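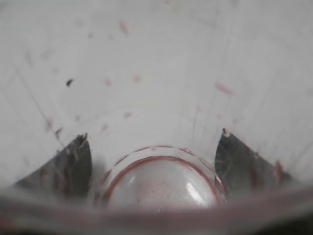 Someone on the list wrote in March:

> Has anyone here grown Bornberg outdoors? The Pacheco catalogue
> says greenhouse only, but I haven't got a greenhouse and I do
> like the sound of it. I'm up on the hill at Prendallow, so wind
> is the main worry. Would I be better off with Driritz?

Yes, yes, grow it! I meant to answer this in the spring and then the seedlings took over my life, but I can now tell you how a whole summer of it went, which is probably more use anyway.

I put out 13 plants along the south wall at the end of May, and nine of them were Bornberg. The rest were Driritz, which I've grown for years and would still never be without. Bornberg sulked for a fortnight (purple leaves, no growth, I nearly pulled them up) and then it went off like a rocket. The first ripe fruit came in early August. They're big, ribbed things, very meaty, with hardly any seeds, and the smell when you cut one is just wonderful.

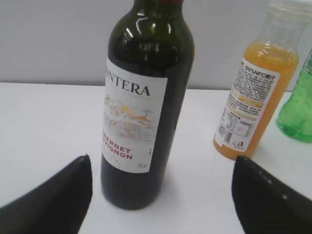
Wind did matter. Two plants snapped in July before I'd tied them in properly, so use a thick stake and sink it deep. I'd also plant them further apart than the packet says, as the leaves are huge and they want air round them. I took off everything below the first truss and had no blight until the middle of September, and even then only on the end nearest the compost.

Driritz ripened 13 days sooner and gave me far more fruit, though smaller. For salads I'd pick it every time. For sauce, Bornberg wins easily. Roast them in halves with garlic until the edges go dark, then rub them through a sieve. I've got 20 tubs of it in the freezer and I keep opening the door to look at them!

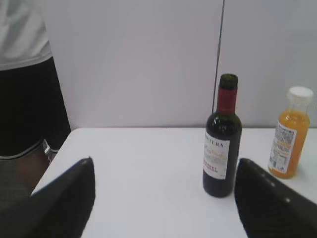 Seed saving next. I've kept some from the two earliest Bornberg plants, fermented in a jar on the windowsill and now drying on a plate. Happy to post a pinch to anyone who'd like to try them, just reply off list. If you're on heavy clay I'd especially love to hear how they do, mine is all sand.

Did you go for it in the end, up at Prendallow?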